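Quiz night raises record sum for Bodura library

December 2020

What a night! The winter quiz in aid of Bodura's little library brought in 2679 euros, easily the best total since it began, and it was all done from people's own homes. Teams logged on from every corner of town, 32 of them in the end, and the chat hardly stopped for breath.

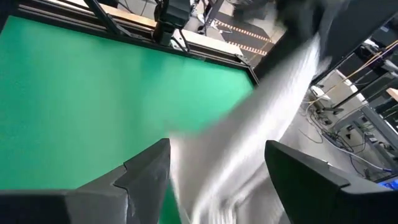 The money will go on new children's books and a proper reading corner under the back window, which families have been asking for since the move from Stanitz Street. The colour is still being argued over (happily!), but a bright green as smooth and even as the surface shown here, with its black border, is well in front. Painting should start once the shelves are up.

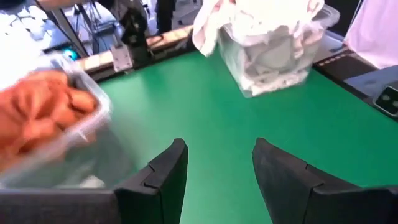 Quizmaster Kosmas Katsaros wrote all the questions himself and kept the scores moving at a cracking pace. The music round was a joy, and the one on local rivers had even the strongest teams groaning. The Petridis family won by a single point and gave their prize, a box of 19 paperbacks, straight back to the library. The next quiz is planned for spring, and new teams are very welcome.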